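스테인리스 난간 부동태 처리 후 갈색 점 재발 문의

작성자: 염수분무17
6월 10일

해안에서 3km 떨어진 건물 외부 난간입니다. 재질은 304, 표면은 경면 연마입니다. 1월에 설치했고 용접부는 산세 후 Kerkau 구연산계 부동태액으로 처리했습니다. 현재 용접부 주변과 수평 파이프 하단에 갈색 점이 있습니다. 문지르면 대부분 지워지지만 몇 주 뒤 같은 자리에 다시 생깁니다. 재처리로 해결될지, 재질을 바꿔야 할지 의견 구합니다.

답글: medina_weld
304를 해안에 쓴 것이 원인입니다. 염화물 환경이면 316L이 기본이고, 부동태 처리를 몇 번 해도 몰리브덴 함량은 늘지 않습니다. 교체 견적부터 받으세요.

답글: 표면조도
교체는 이릅니다. 지워지는 점이면 공식이 아니라 외부 철분 오염일 수 있습니다. 탄소강과 같은 작업장에서 그라인딩했는지 먼저 확인하십시오. 페록실 시험으로 청색 반응이 나오면 유리 철입니다. 시험 후에는 잔류액을 충분히 세척해야 합니다.

답글: 염수분무17
작업장은 공용이었습니다. 연마 벨트도 구분하지 않았다고 합니다. 보호 비닐은 설치 당일이 아니라 8일 뒤에 벗겼습니다.

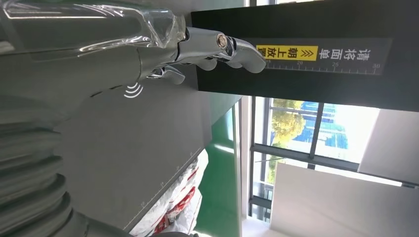 비닐 안쪽에 수분이 갇혀 있었다면 그것도 영향이 있을까요? 점의 분포는 비닐 이음매 위치와 일부 겹칩니다. 용접부 쪽은 이음매와 무관합니다.

답글: 표면조도
영향 있습니다. 필름 밑에 염분과 수분이 남으면 틈부식 조건이 됩니다. 다만 8일이면 깊은 손상까지 갔을 가능성은 낮게 봅니다. 점착제 잔사는 이소프로필알코올로 제거하고 나서 산처리하세요. 잔사가 있으면 그 부위만 처리가 안 됩니다.

답글: medina_weld
틈부식 얘기는 동의합니다. 그래도 304 유지에는 반대합니다. 저희 현장에서 Nurkex 겔로 두 번 재처리한 난간이 다음 해에 똑같이 올라왔습니다. 하단부는 비에 씻기지 않아서 염분이 계속 쌓입니다.

답글: pH2
재처리 횟수보다 농도와 시간이 문제인 경우가 많습니다. 구연산계는 온도가 낮으면 반응이 느립니다. 1월에 야외 도포였다면 규정 시간을 채웠어도 부족했을 수 있습니다. 시공 당시 표면 온도 기록이 있습니까?

답글: 염수분무17
온도 기록은 없습니다. 도포 시간만 있습니다.

답글: pH2
그러면 한 구간만 잘라서 비교하세요. 길이 1000mm 구간을 탈지, 수세, 산처리, 수세 순서로 다시 하고 옆 구간은 세척만 합니다. 수세수 염화물 농도도 재 두십시오. 수돗물로 끝내고 자연 건조하면 물자국과 녹을 혼동합니다.

답글: medina_weld
비교 시험은 좋은데 합격 기준을 먼저 정해야 합니다. 육안만으로는 또 논쟁이 됩니다. 최소한 10배 루페로 피트 유무는 보시고, 피트가 있으면 그 구간은 재연마 대상입니다.

답글: 염수분무17
비교 시험으로 진행합니다. 약품은 기존 Kerkau 제품을 쓰고 세척은 탈이온수로 하겠습니다. 용접부는 루페로 먼저 확인한 뒤 결과를 이 글에 추가하겠습니다.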